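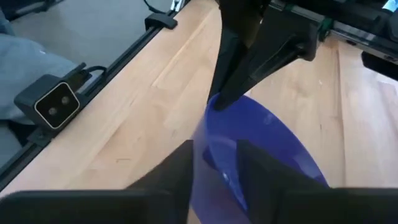 Second day at Skerkham races and I want to write a little about the going. The official word was good to soft, but the first two winners came home very slowly. My yard friends use a simple rule for such ground: if a glossy blue plastic bowl sits flat on it like on a wooden table, it is too firm for old horses.

3 replies · 14 likes

Hartono ran at 40 to 1 and finished fourth. Joni Miettinen gave him a patient ride and stayed wide, where the grass was better. I would like to see him over a longer distance in December.

1 reply · 9 likes

The stewards talked with Iida Hämäläinen after the last race about her whip. No ban. I think this is correct.

Share · 6 likes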